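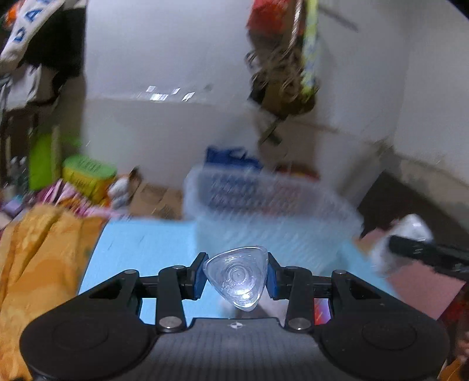

Tomtonからは、中間報告の段階で、グリッパの台数を先に決めてから予算を割り振るのは順序が逆ではないか、必要な収録時間から台数を逆算すべきだという指摘を受けた。本報告ではこれに従い、第2章以降の構成を改めた。

1. 目的
手持ちグリッパを用いた家庭内物体操作データの収録について、次年度の機材購入計画を作成する。対象は本体、消耗品、収録用の備品であり、計算機は別予算のため含めない。

2. 必要台数の算定
計画では収録時間を200時間とする。収録は1月に開始し、同一年度内に終える。1台あたりの稼働時間は、充電、校正、データ転送を除いた実収録時間で見積もった。授業期間中は収録担当者の確保が制約となり、台数を増やしても収録時間は比例して伸びない。以上から同時稼働は2台、故障時の予備を1台とし、計3台を購入対象とした。

3. 候補機種の比較
Testent製とSkiduvov製の2機種を比較した。いずれも左右の指がリンクを介して平行に開閉する方式で、指先のパッドは交換できる。見積単価はTestent製が1,997ユーロ、Skiduvov製が2,694ユーロである。3台の合計はそれぞれ5,991ユーロ、8,082ユーロとなり、差額は2,091ユーロである。
Skiduvov製には予備パッド1組と校正治具が付属する。Testent製には付属しないため、別途手配が必要になる。両者の可搬質量と開口幅は本計画の対象物に対して十分であり、選定の基準からは外した。
納期はTestent製が17日、Skiduvov製は受注生産のため未定との回答であった。1月の収録開始を前提とすると、納期未定の機種を主機とすることは避けたい。

4. 消耗品
指先パッドは摩耗と汚れによって摩擦が変化するため、定期交換を前提に計上する。薄い樹脂部品や透明な小物を把持する作業では、パッド表面の状態が把持の安定性に影響しやすい。交換周期は実測値がないため、初回は各台に予備2組を持たせ、収録開始後に見直す。パッドの単価は見積待ちであり、本体とは別の費目とした。

5. 収録用備品
床用マット、かご、布類、包装容器などは、研究室の既存品を優先して使用する。新規購入は、形状や材質が既存品と重複しないものに限る。透明物と柔軟物は種類が不足しており、購入の優先度を高くした。保管場所はZamudio棟の共用棚を予定しているが、棚の割当てが確定していないため、収納箱の数量は空欄としている。

6. 購入案
第1案はTestent製3台とし、校正治具を学内の工作室で製作する。第2案はTestent製2台とSkiduvov製1台の混成で、本体費は6,688ユーロとなる。混成の場合、指の形状差によってデータの条件が揃わず、予備機への切替え時に再校正の手順も増える。このため第1案を採用する。

7. 未確定事項
・送料および輸入時の諸費用
・パッドの単価と最小発注数
・保証期間内の修理における代替機の有無
・校正治具の材料費
見積の有効期限は6月20日である。発注書はこれより前に提出し、未確定の費目は追加申請で処理する。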